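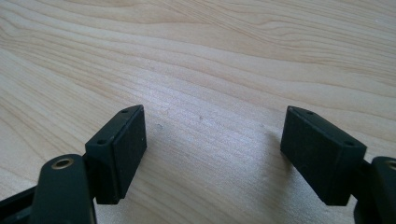 I have been suspicious of the phrase "just get more data" for as long as I've been paid to work near it, and three weeks of getting more data for Wollow has not cured me. Wollow is our learning system, the thing that is meant to pick up small household objects once it has seen enough people do it. My part is the people end. I hold the gripper and do the job by hand, the wrist camera records it, and at the end of the day somebody uploads the lot. What the camera sees between attempts is a bare stretch of pale wood with a gap between two black finger pads, and I now know that grain better than the grain of my own kitchen table. There are two tiny dark specks in the gap that I keep wanting to wipe off. Would the model care? I asked. I got three different answers from two people.

Cokcombe, where I'm doing this, had a target of 100 good episodes for the teaspoon task. An episode is one go, start to finish: approach, close, lift, put down in the saucer, let go. We finished with 84 that passed review. The plan said the missing ones would be "recovered in the next round", a sentence I have seen in plans before.

My trouble is with the word "good". Mawuli Essien wrote our review notes and I like him a lot, but the notes say to reject any episode with "hesitation". Fine. I hesitate when the spoon is lying flat and I can't get a pad under the edge. That's the hard bit! If you throw away every go where the person had to stop and think, you keep a pile of recordings in which spoons are easy to pick up, and then you're surprised when the robot sails in and shoves the spoon off the saucer. I put this to Mawuli and he said rejected episodes are kept in another folder. Has anyone opened the other folder? He said he'd look.

Then there's me. By the second week I was quick. I'd found a little roll of the wrist that tips the spoon on to its side, and I used it every time without noticing. So a large slice of our "varied human behaviour" is one tired person's wrist. Hsueh's, the other site, has two collectors who apparently don't roll at all, they drag the spoon to the edge of the saucer and nip it there. Both ways are fine. Mixed together I have my doubts, and I'd like to see somebody train on each lot separately before we spend July making more of both. It would cost a few days of machine time.

I was also told the background doesn't matter much, as the system will learn to ignore it. Maybe so. I'd believe it more readily if we'd tried a different table. I've asked for a dark one, or a tablecloth, something with checks, my gran's oilcloth if it comes to that. The reply was that changing the surface halfway through would make the set "less clean".

The Stondusico people came round to see a demo and Wollow picked up the spoon, first go, and everyone clapped. Same table, same saucer, same spoon. I clapped as well, I'm not a monster. But I'd have liked one of them to turn the saucer upside down.

Next up is teabags, dry ones to begin with. I've asked for the reject folder to be counted before we start, and for hesitation to come off the list. Mawuli has agreed to the first.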